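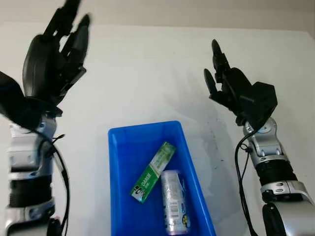 I have been through every kind of bin there is for sorting the small stuff in our house, and I keep coming back to the plain plastic ones in one loud color. Clear ones look nice in the store, but then you see every crumpled wrapper through the side. Baskets shed. Fabric cubes soak up whatever leaks, and something always leaks! A solid plastic bin you can rinse in the sink and put straight back to work.

My main use for one is what I call the sweep bin. It lives on the end of the kitchen counter in the morning and travels around with me – anything that's in the wrong room goes in, and then I drop things off as I get to the right rooms. A toothpaste box that never made it upstairs, an empty can somebody left by the couch, batteries, hair ties, the good scissors (always the good scissors). I used to make a separate trip for every little thing and I'd come back having forgotten what I was doing in the first place.

A few things I've learned from doing it this way.

Pick a bin that's too small. I mean it. My first one was a Mumico tub big enough for a week's laundry, and guess what, it held a week's worth of junk and I never emptied it. The one I use now fills up fast and gets annoying, so I deal with it.

Empty it the same day, before supper if you can manage it. I set the oven timer for 30 minutes while dinner is cooking and see how much I can put away. Usually the bin is done long before the timer and I wander off to water the plants.

Do the recycling first. Cans and flattened boxes take up most of the room, and once they're out you can see what's left. Rinse the cans before they go in with anything else. I skipped that once with half an inch of orange soda still in the bottom and had to wash eleven crayons and a library card.

About toothpaste boxes, since we go through a lot of them: slide the tube out as soon as you get home from the store and flatten the box right there. The tubes stand up fine in an old mug under the bathroom sink, caps down, and you can tell at a glance when you're on the last one. I kept them boxed for years and twice bought more when there were three hiding behind the cotton balls. The one time I do keep the box is for travel. A tube in its box doesn't get its cap knocked off in a suitcase nearly as often, and I've cleaned enough mint out of sweaters to care.

Flattened boxes also make decent drawer dividers, by the way. Cut off the end flaps, fold the long piece into a zigzag, and wedge it in. They last me until July or so, then I recycle them and make new ones. Free is free.

For cans, I crush mine only if the place taking them says it's OK. Our old drop-off wanted them whole and I'd stomped a whole bag flat before I read the sign. Check first, then stomp. If you've got kids they will fight over this job, so take turns.

Cleaning the bin itself: warm water, a squirt of dish soap, and an old toothbrush for the corners. If it smells, I shake in some baking soda with just enough water to make a paste, leave it while I have coffee, then rinse. Don't use the scratchy side of the sponge on shiny plastic. It goes dull and then dirt sticks to it forever. Stickers and price labels come off with a little cooking oil rubbed in and left alone for a while, and then you wash off the oil.

If you have a light table or counter like I do, wipe under the bin when you lift it. Grit gets caught underneath and drags, and that's how gray marks get made. I stuck four felt dots from a Prokau hardware pack on the bottom of mine and haven't had a new mark yet (the old ones mostly came up with baking soda, mostly).

And give each bin a color job if you own more than one. Blue is the sweep bin here, red is for the car, yellow is for art supplies. I tried labels first, with the cute Restolico chalk pens, and they rubbed off on my sleeve in a week. The colors stuck right away – even the people in my house who claim they don't know where anything goes can manage "put it in the blue one."

Next on my list is the drawer under the phone charger. I opened it this morning and closed it again.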